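**Call for Participants: Table Setting and Clearing Study, Hovthorpe**

Kultora invites adults living in or near Hovthorpe to take part in a study of how people lay, use and clear a shared table.

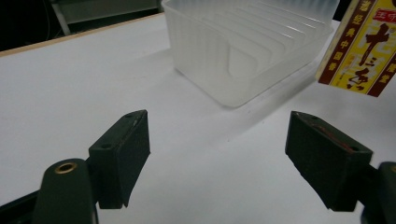 According to Nosipho Magagula, a white surface shows every crumb, and people wipe it far more often than they would at home. Her remark from the first round has shaped the questions we are asking this time, and participants will be invited to comment on it.

**What is involved**

Each participant attends 2 sessions in Room 253 of the Vasconcelos Building. In the first, you will set a table for a simple meal in whatever order you prefer. In the second, you will clear it, wipe it down and put the items away. A short written questionnaire follows each session. No cooking is required.

**Who may apply**

- Adults aged 18 or over
- Able to stand and lift light dishes
- Available on weekday afternoons in April

Experience in catering or food service is welcome but not necessary. Persons who took part in the earlier round at Mundden are not eligible.

**Payment**

Participants receive $200 on completion of both sessions. Travel costs are not reimbursed – parking at the building is free.

**How to apply**

Please send a brief letter with your name, telephone number and available afternoons to Branislav Danko, Kultora, Room 262, Vasconcelos Building, Hovthorpe. Applicants will be notified in writing.

Posted Tuesday, February 7, 2023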